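Progress report: shared table carry, Grokdale site
By Satish Thampi
Tuesday, April 3, 2018

To: Sedano program office

Work on the two-ended table carry continued this period, but we lost time to a grip fault and are behind on the trial count. The task is unchanged: the robot takes one end of the narrow table, a person takes the other, and they lift and move it together.

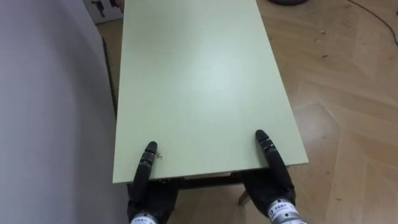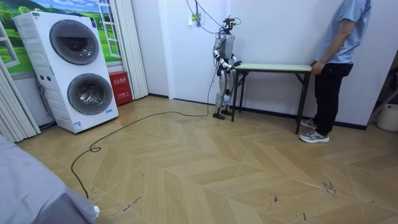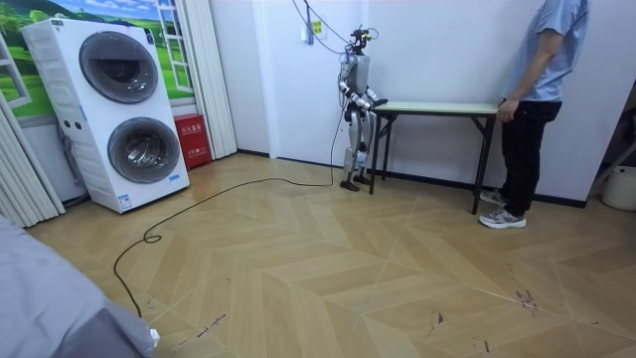 Zoila Rengifo asked, after reading the draft, why the person at the far end had no way to stop the robot without letting go of the table. She is right to raise it. At the time of the fault the only stop was at the operator's desk, and the revised procedure below is partly a response to her comment.

What happened

On trial 42 the left hand lost its hold shortly after the lift. The fingers opened by a few degrees, the controller read the drop in load as a handover, and both arms lowered at full speed. The robot's end of the table came down hard. Ekkachai Suwannarat was on the other end and kept his grip. He was not hurt. The operator pressed the stop, but by then the table was on the floor.

Cause

There were two faults. The left finger drive had been running warm and cut its own holding current to protect itself. That is normal behavior for the part, but the warning went to a log file and not to the operator's screen. The second fault was ours. The handover check looked at load alone, so a slipping hand and a person taking the weight gave the same reading.

We reproduced the slip on the bench with a dummy load. The drive cut back every time its housing passed 77 degrees C.

Changes made

- The temperature warning now shows on the operator's screen and blocks a new lift.
- Handover needs a spoken confirmation from the operator as well as the load change.
- Lowering speed is capped at 50 percent of the old value.
- The person carrying now has a foot-operated stop. Aníbal Mamani wired it and tested it with the arms unloaded.
- Lifts are kept to knee height until the new check has been signed off.

Still open

We do not know why the left drive runs warmer than the right. Warnico has the old unit and has not sent findings. The replacement is fitted. Laur has been asked to quote for a second spare, which was not in the original budget and will need your approval.

The delay to the trial plan is up to two weeks. The September review date does not change.

Recent reports
Finger drive replacement, parts and cost
Table carry: first lifts with a person
Operator training notes, Ehsan Sethi
Grokdale site safety checklist, revised

2 comments | 0 shares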